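Kitchens and Built-Ins > Cabinets and Panels

Thread: Faint diagonal line on a light gray pantry panel, fix it or leave it?

drawerfront_dee
Original poster
Tuesday, August 27, 2019

Okay, I need some outside opinions before I drive my household completely up the wall. We put in a tall pantry in the Prostine line from Fakhoury, the very pale gray, and I love it, I really do. It goes nearly to the ceiling, it swallowed the rice cooker and the stand mixer and all the baking pans, and for the first time in my adult life I know where the brown sugar is.

Then the other afternoon I was wiping it down and the light hit low on the tall panel, and there's a line. A thin one, a little darker than the gray, running on a slant from upper left to lower right. It fades out at both ends. If I stand in front of it at night with the ceiling lights on I can't find it at all, and then around four o'clock there it is again and I can't see anything else.

I can't decide if it's a scratch or a crease. I've run my fingernail across it and some days I think I feel something and some days I don't. Fakhoury will sell me a replacement panel for about 137 dollars, plus delivery, and then of course somebody has to hang it. Before I do that, has anyone gotten a mark like this out? I have a jar of the Arnent filler paste in the garage from another project, color unopened, still sealed. Tempted!

beigeandproud
Put the paste down.

I say this with love. Filler on a smooth matte panel looks fine for a day and then you've got a shiny stripe where you used to have a faint one. I did it on a bathroom vanity and spent a whole winter looking at my own handiwork while I brushed my teeth. If your nail doesn't catch every single time, there's nothing in there for filler to fill.

Wash it with a drop of dish soap in warm water, dry it with a soft towel, look again in the same light. A lot of "scratches" are somebody's belt buckle or a cereal box leaving a smear of itself behind.

hingewhisperer
Agree on the paste, don't agree that it's a smear. A smear usually has a start, it's heavy at one end. A line that fades at both ends sounds to me like a fold in the film from when the panel was wrapped, or from shipping, where something leaned on it. I hang these for a living and you see it mostly on the tall pieces because they flex when two people carry them flat instead of on edge.

If that's what you've got, you can wash it until Christmas and it will sit there smiling at you. Call the store and ask for the panel at no charge. Did you keep the packing slip?

drawerfront_dee
I kept the packing slip and then I put it somewhere safe, so you know how that's going. I think it's in the folder with the microwave manual. Will dig tonight.

Washed it this morning with the soap and water. I'd like to report a miracle but I made the mistake of doing it at breakfast and now I have to wait for the afternoon light to see if it did anything.

oldhouse_nettle
I'm going to be the grump. It's a pantry. You keep potatoes in it. Our last kitchen had white doors from before I was born and by the end they had every kind of mark you can get, pencil, bike handlebar, one dent that was definitely a frying pan, and not one dinner guest ever mentioned it. Give it a year and you'll have ten more lines and this one will have company.

pinklemonpie
nettle I get what you mean but it's brand new! I'd be bugged too. There's a difference between a mark you made living in a place and a mark that arrived in the box. I'd want my money's worth and THEN I'd bang it up myself, thank you.

Dee, what color exactly? We have the Vodgate doors and the gray on those goes a bit blue up high near the window and then almost cream down by the floor, all day long, same panel. I thought I'd been sent mismatched pieces until I realized it's just what pale gray does. Every bit of light in the room lands on it.

drawerfront_dee
Oh that's so funny, mine does that. Bluish at the top, kind of a lavender in the middle if you squint, and warmer toward the bottom. I had a whole argument with my sister about what color it is. The sample chip said one thing, the wall paint says another.

Afternoon report: line's still there. Soap did nothing. It shows up best right in the bright patch low on the panel, where it goes almost white, and once you move away from the bright part it's gone.

shopvac_poet
Has anybody said sandpaper yet, so I can say don't? Years back a guy at the lumber counter told me to take 1000 grit to a mark like that, wet, tiny circles. Maybe on lacquer. On a matte wrapped panel you'll polish a spot about as big as a dinner plate and it'll wink at you forever.

beigeandproud
Seconding this so hard. Matte is the one finish you can't rub.

tallboyfan
Slightly off to the side, but since you're deciding about swapping the panel: look at the front edge too while you're in there. On mine the face was perfect and the edge strip was where the trouble was, it had lifted down near the bottom and caught crumbs. I had a replacement ordered for a scuff and it came with a worse edge than the one I was sending back. So I'd check the edge on the one you have, top to bottom, and if it's good, that counts for a lot.

hingewhisperer
That's fair. A clean edge is harder to get than a clean face, and it's the part your hand lands on every day. I still think she should call. Asking is free, and some stores will knock something off the bill and let you keep the panel, and then you get to decide with the money already in your pocket.

oldhouse_nettle
Fine, THAT I can get behind. Take the discount and buy better potatoes.

pinklemonpie
Or a plant to stand in front of it. A tall skinny one. I'm only half kidding, I've hidden worse with a fern.

drawerfront_dee
Found the slip! It was in with the microwave manual, I'm taking the win. Order 978 if anyone from Fakhoury is lurking, hi.

So I did what tallboyfan said and went over the edge. Flat, light gray, tiny bit greenish next to the face, and I couldn't find a lifted place with my thumb anywhere from top to bottom. While I was poking at it I also found a tiny dark speck up higher on the panel that I'd never noticed, so thank you all for that, I'm sure I'll sleep great. That one might be pepper. I haven't been brave enough to go at it with a fingernail.

Where I am right now: no paste, no sandpaper, calling the store in the morning. If they offer me a credit I'll probably take it and leave the panel alone. If they offer a whole new one I honestly might say no, after the edge story. My sister says I should stop looking at it at four o'clock. She's welcome to come over and make dinner at four o'clock and try it.

Putting up the panel and its edge, with the slanted line low on the left where it goes almost white. It's very faint, so you may need to turn your screen up. Crease or scratch, final votes please.
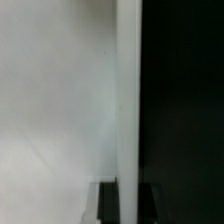 More threads in Cabinets and Panels

Vodgate doors: does the gray ever match anything?
Edge strip lifting near the floor, glue or call someone
How many shelves did you put in your tall pantry
Prostine drawers stick when it's humid
Carrying a tall panel up 2 flights of stairs, tips wanted
Getting stickers off matte doors before December company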